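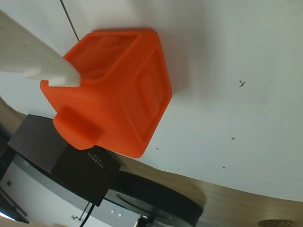

Senan thinks I should stop teleoperating altogether and just grab the arm and move it. He wrote this under my last post and then again by email, in case I missed it. His point was that when you push the arm with your own hands you feel the contact, and with a remote leader you feel nothing, so of course the demos come out clumsy. Fair. I had been putting off answering him since March so let me try now, quick, before dinner.

Short version: I tried both. Same task, same table, same orange box. Pick it up by the rim, move it, put it down. Sounds like nothing. Took over my evenings.

Hand guiding first. You put the arm in the floppy mode, hold it near the wrist and walk it through. Senan is right, you feel everything. When the finger meets the rim you know it, there's a little stop, and you ease off without thinking. My first tries by hand were better than anything I'd done by remote in a week.

But. My hand was in every camera view. My sleeve was in every camera view. The policy trained on that was hopeless, it would get near the box and sort of wait. Pallavi says it was waiting for my arm to show up and I can't prove her wrong. So then you do the replay trick, guide it once by hand, step away, play the joint angles back with cameras on. Works fine if nothing moved. Something always moved. The box slides a few millimeters while you're guiding, you have to put it back exactly, and there goes your hour.

That's what pen marks are good for, by the way. Little x's on the table top. I reset to a mark, go, reset to the next one. Wipes off with alcohol mostly.

Remote then. I use the Wandach leader arm, the small one, clipped to the desk behind me. Bought used. The lag is OK, the gripper trigger is not OK, it has a dead zone at the start and then closes all at once. I fixed it in software with a curve and it got a lot more humane. Should of done that on day one.

Things I learned the slow way, no order:

Slow down before contact, not at contact. The recordings where I rushed in and braked late are the ones that taught it to hit the box.

Touch the rim on purpose. I used to throw away every take where one finger touched before the other. Kept them later and the thing got better at lining itself up. It had never seen a bad approach get fixed so it didn't know you could fix one.

Tilt is harder than lift. If the box tips while you're on the rim, don't panic and let go. Lower it, let the table square it up, go again. Leave that in the recording!

Don't stop and think in the middle. Every pause I took to scratch my nose is in there as a legit action. I now trim anything where the leader sits still for more than 2 seconds.

Change one thing between takes, then another. I did a whole evening with the box turned the exact same way and got a robot that could only do that way.

Numbers since people ask. 269 demos kept, all remote. 28 by hand guiding, which I keep in a seperate folder and don't train on at the moment. The last training run was 2000 steps on a machine that shouldn't be training anything, and it's picking up the box more often than not from the marks I used. Off the marks, meh. It goes for the rim, gets one finger against it, and then it's a coin flip.

So, Senan: I think you're right about the feel and wrong about the conclusion. What I want is both. Guide by hand to learn what the motion should be, in my own body I mean, then go sit at the leader and do it like that. My remote takes got much cleaner after an evening of hand guiding. Same equipment, same operator, I just knew where the rim pushes back.

Next is two-handed, if the second arm ever comes. Fedasach says shipped. Fedasach said shipped last time too. Meanwhile I'm going to try a foot pedal for start/stop because reaching for the keyboard puts a jerk at the end of every single recording, and I'm tired of trimming it.

Will post the trigger curve when I clean up the file. It's four lines, it's just ugly.

Dinner.

Last updated: March, trimmed the part about calibration, it was wrong

Comments

Senan Breathnach
I'll take half right. Did you try taping a cheap force sensor on the finger and piping it to a buzzer on the leader? Even a dumb on/off buzz helped me a lot.

Ilze Rebane
The waiting thing happened to us too. We cropped the hand out and it still waited, turned out to be the shadow. Replay is a pain but I'd still do it for anything with tight contact.

Keabetswe Mabaso
please post the curve ugly, I have the same leader and I'm about to throw it out the window

Pallavi Joshi
I stand by what I said about the sleeve.

Contact: use the form, I read it on weekends | © Esmaeil Abbasi | Back to top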